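Apartment in Droncombe for one week in May, is the harbour side noisy?

Last updated: Friday

Linnea Moen
Hello all. We are two adults and one child and want to rent a private apartment in Droncombe in May. I found one near the harbour for 70 a night, with a cleaning fee of 50 on top. Is it loud there in the evening? And must I pay the fee also for a short stay? The owner answers slowly, so I ask here.

Forsberg_2
We stayed on the harbour side last spring, in house number 106. The bars close at 22 and after that we slept well with the window open. Early in the morning you hear the fish vans. If your child wakes easily, take a bedroom to the courtyard. The fee was the same for three nights as for seven, so a full week is better value. Ask also if bed linen is included, ours was not.

Eleo
never heard any noise but I was up the hill. bring good shoes

Zirnar
The fee must be written in the booking before you pay. If it is not there, write to the owner and keep the reply. Parking by the harbour is difficult after lunch.

Contact us | Copyright Droncombe Visitor Help | Back to top 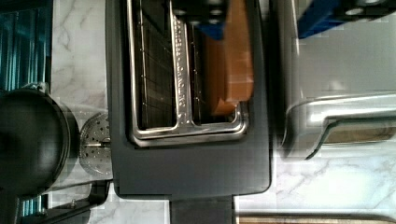 Toaster oven with wire rack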